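15 May 2020

To: Sadao Sugiyama, Werkance Fund
From: Ngọc Tô, Vallell Play Library
Re: Broler boards, second progress report

Dear Sadao,

You asked for something shorter than the first report and with fewer adjectives. I have managed one of those.

### Where the money has got to

Of the grant, £2,444 is spent and accounted for. The spreadsheet Kha sent on Monday has every line of it, including the one marked "glue (wrong)", which I would rather you heard about from me. We bought a contact adhesive that is excellent on foam in the sense that it dissolves it. The tin has gone to Kha's brother-in-law for a boat. £269 is promised but not yet paid, nearly all of it to Chu for the next delivery of foam sheet, and they have agreed to hold the price until September on the understanding that we stop ringing them.

There has been no spending on travel since the middle of March, for reasons you'll be familiar with. I'd like to move that line across to materials and postage if you are content. A yes by email would do.

### What we said we would make

For anyone on your side who has picked this up cold: the Broler board is a block of foam with shaped holes in its top, and a bag of pieces to go in the holes. It lives in a shallow tray so that the pieces which don't go in the holes don't go under the cooker. We lend it out to families in the same way as we lend everything else, in a box with a list in the lid. The application described it as "a robust, quiet and washable sorting activity for children who find the commercial ones too loud, too hard or too easily thrown". I still stand by the quiet part.

The wooden sorters we had before were handsome and sounded like roadworks. Several of our families live in flats with people underneath. Foam was Thoa's suggestion and she has been generous enough to mention it only at meetings.

### The block

It is now on its fourth version. The first was too thin and behaved like a mat: a child pressed a piece in and the piece came out of the bottom. The second was thick enough but was cut by hand, by me, and the less said about the star the better. The third came out well and was grey, on a grey tray, and Thoa's mother put her cup of tea on it.

The fourth is green. It's a very green green. There was a long discussion about whether it should be a softer one, and then Chu told us what they had in stock, and the discussion ended. Against a dark tray it can't be missed, which matters a good deal for two of our borrowers who have limited sight and, it has emerged, for me without my glasses.

The holes are where most of the time went. There are thirteen, in three rows, and I can tell you that thirteen is a number arrived at by argument. We began with nine, which Tâm considered babyish, and got up to sixteen, at which point the walls between them tore whenever anyone was enthusiastic. Thirteen leaves enough foam standing. The shapes are a mixture of the obvious and the annoying. A round hole and a star are what everybody goes for first. The small slots are for the child who has done the star and is looking at you as if to ask whether that was it.

Having a few slots that are nearly the same as each other was deliberate, although I can see it looks like laziness. In the trial at Easter (by post, then by telephone, which is a strange way to watch a child play) one mother told Kha that her son had ignored the star completely and spent most of an afternoon on the difference between two little rectangles. She sounded tired but pleased. He has asked for it back.

Cutting is now done by Tâm with a set of proper punches and a home-made jig, and the edges are clean. A block takes him most of an evening. He would like it recorded that an evening of his is a reasonable length and that the early ones took longer because of me.

### The pieces

Less good news. The pieces are cut from the same sheet as the block and have the same faults: they squash. A squashy piece goes into a firm hole quite happily, and a squashy piece goes into a squashy hole like a cork, and stays there. We have had one board returned with everything in place and a note reading "finished". It was. I had to get the oval out with a teaspoon.

We have tried trimming the pieces slightly smaller, which helps until they're so much smaller that they fall in without being asked. Thoa is now testing pieces in a harder material and keeping a notebook about it. Her present view is that the oval is the root of all our troubles. She may be right, but I have asked her to give it another fortnight before we do anything drastic to ovals.

Washing has gone better than I feared. The block goes in a washing-up bowl with ordinary soap, gets squeezed out and dries overnight on a rack. The holes hold water if you dry it the right way up, so the card in the lid now says to stand it on its side. It says so in capitals after what happened to Kha's airing cupboard.

### The tray

The tray is dark grey, walls and floor, with sides that slant outwards as they rise. The slant was an accident of what we could get. It has proved useful all the same, because small hands come in over the edge at a low angle and the straight-sided tray we had before caught people on the wrist.

Complaints, in the order I received them. It shows every speck of dust there is. You can wipe it down, turn to pick up the block and turn back to find it has been growing its own. The floor is also smooth enough to give back the light, so near a window you get a pale patch in the middle, and one of the children with limited sight found this very interesting and the game much less so. Kha's answer was to turn the child's chair round. I had been drafting an email to three suppliers of matting.

We did look at lining the trays with felt. Felt holds on to crumbs, hair and the smell of other people's houses, and it would have to be unglued for washing, using some glue other than the one now on the boat.

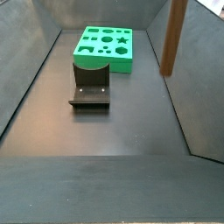 The families who have had a tray longest mostly say the same thing about size, that it is as big as they'd want on a kitchen table where other people are also trying to eat. I'd resist making it any bigger. The person in favour of bigger is Tâm, who has a workshop and no children.

### Lending

Ten boards are out on loan and two are here, one of which is the grey one with the tea ring, kept for sentimental reasons and as a warning. Kha delivers to doorsteps on his bicycle and retreats to the gate, where he can explain the list in the lid at a shout. Loans were meant to last three weeks. At the moment they last until somebody rings us, and I haven't had the heart to chase. If you need a figure for average length of loan I can produce one, but it will mostly be measuring the spring.

Returned boards sit in the back bedroom for a while before anyone touches them, then get washed whether they seem to need it or not. It's my back bedroom. I mention this only because the application says "dedicated storage".

What we hear back is mixed, as it ought to be. Two families handed theirs on within days; the child wasn't interested, and a bag of foam shapes will not change that. One girl uses the pieces as money. One grandfather has taken over his granddaughter's board and telephones Thoa with his times, and we have decided this counts as reach.

### What has slipped

The instruction leaflet, which is mine and is late. I have the English text and Thoa has done the Vietnamese, and hers is half the length and twice as clear, so I'm now rewriting the English from it.

The group sessions in the hall have not happened and won't before the summer. I would sooner say so now than keep moving the date along one square at a time. We propose to use those hours for more doorstep loans and a few telephone sessions for parents, which work better than they should.

The wall chart for schools has slipped too, mainly through lack of schools.

### Next

- Settle the material for the pieces (Thoa, with or without the oval)
- Pay Chu and collect the sheet, leaving a decent interval before ringing them again
- Finish the leaflet, get it printed and into the lids
- Cut the remaining blocks to the present pattern, with no further changes to the holes, and that includes changes Tâm thinks of as improvements
- Try a matt spray on one spare tray and see whether it survives a washing-up bowl

The only decision I need from you is the travel money. Everything else can wait for our call, and if it would help to have a board in front of you while we talk, Kha says he is willing to post you one. Please send it back with the pieces loose in the bag. Don't leave the oval in.

With thanks and best wishes,

Ngọc

cc: Kha Phan, Thoa Cao, Tâm Phan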